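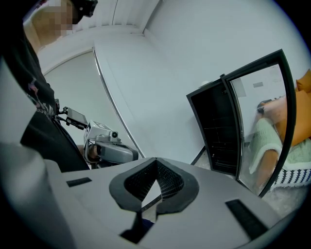 손에 드는 그리퍼로 시연 데이터를 모을 때 규칙은 언제 정해야 할까? 첫 녹화를 하기 전에 정하고, 수집이 끝날 때까지 되도록 바꾸지 않는 것이 좋다.

작년에 Tritau라는 과제에서 이걸 거꾸로 했다. 일단 모으고 나중에 거르자는 생각이었다. 에피소드 3,000개를 모았는데 검수에서 940개를 버렸다. 버린 것 중에 동작 자체가 실패한 경우는 적었다. 대부분 시작 자세가 제각각이거나, 녹화 버튼을 누른 뒤 한참 가만히 서 있었거나, 작업자 두 명이 같은 작업을 다른 순서로 한 것이었다. 그래서 5월에 시작한 Bellamy 과제에서는 규칙 문서부터 썼다. 초안은 11쪽이었는데 현장에서 아무도 펼쳐 보지 않아서 한 장으로 줄였다. 지금 쓰는 내용을 정리해 둔다.

시작과 끝
녹화를 시작하기 전에 그리퍼를 완전히 벌린다. 시작 신호가 나오면 바로 움직인다. 작업이 끝나면 다시 벌리고 잠깐 멈춘 다음 녹화를 끈다. 중간에 말을 걸어야 하면 그 에피소드는 끊고 새로 찍는다. 이어 붙이지 않는다.

손 속도
평소 손보다 조금 느리게 움직인다. 처음 온 사람은 대개 너무 빠르다. 연습 에피소드를 7개 찍고 같이 돌려 본 뒤에 본 수집에 들어간다. 연습분은 폴더를 따로 두고 학습에 넣지 않는다. 이 폴더가 섞여 들어간 적이 한 번 있어서 지금은 업로드 스크립트가 폴더 이름을 먼저 검사한다.

카메라와 시야
그리퍼에 달린 렌즈는 세션마다 닦는다. 어안 렌즈는 가장자리 왜곡이 크기 때문에 잡을 물건은 시야 중앙 쪽에 들어오도록 접근한다. 머리에 쓰는 장비를 같이 쓸 때는 끈을 조인 다음 고개를 숙였다 들어서 흔들리지 않는지 본다. 작업 중에 장비를 고쳐 썼다면 그 에피소드는 표시해 둔다. 캘리브레이션은 장소를 옮길 때마다 다시 한다.

유리와 거울
가정집이나 사무실에서 수집하면 반사면이 많다. 유리문이 달린 가전은 문을 열면 반대편 가구가 그대로 비친다. 처음에는 전부 가리자는 의견이 있었지만 실제 집에도 유리는 있으니 가리지 않기로 했다. 대신 문을 연 각도를 기록하고, 위치 추적이 튀면 그 구간을 확인한다. 흰 벽만 보이는 자리도 추적이 약해질 수 있어서 같은 방식으로 확인한다.

사람
얼굴은 저장소에 올리기 전에 흐리게 처리한다. 동의서는 작업자뿐 아니라 같은 공간에 있는 사람에게도 받는다. 두 사람이 동시에 작업할 때는 누가 먼저 손을 뻗을지 말로 정하고 들어간다. 그리퍼끼리 부딪히면 손가락 부분의 정렬이 틀어지고, 다시 맞추는 데 시간이 꽤 든다.

기록
실패한 에피소드도 지우지 않는다. 실패라고 적고 이유를 한 줄 남긴다. 이건 Clededum에서 수집 기준을 관리하는 Mavis Lindgren에게 배운 방식이다. 그쪽은 이유를 정해진 목록에서 고르게 한다는데, 우리는 아직 자유롭게 적고 있다. 나중에 분류하려니 표현이 다 달라서 곤란했고, 다음 개정 때는 목록으로 바꿀 생각이다.

규칙을 바꿀 때
바꿔야 하면 버전 번호를 올리고 에피소드마다 그 번호를 같이 저장한다. Bellamy는 지금 버전 4다. 버전 2에서 종료 자세를 바꾼 탓에 그 전 데이터는 끝부분을 잘라서 쓴다.

버린 비율은 약 11퍼센트까지 내려왔다. 작업이 쉬워진 영향도 있어서 전부 규칙 덕이라고 보기는 어렵다. 다음 과제인 Brernine은 서랍과 문을 여는 동작이 많아서, 손잡이를 잡는 위치를 어디까지 정해 줄지 고민하고 있다. 너무 좁게 정하면 데이터가 다 똑같아진다. 일단은 잡는 위치를 자유롭게 두고 여는 방향만 맞춰서 시작해 보려고 한다.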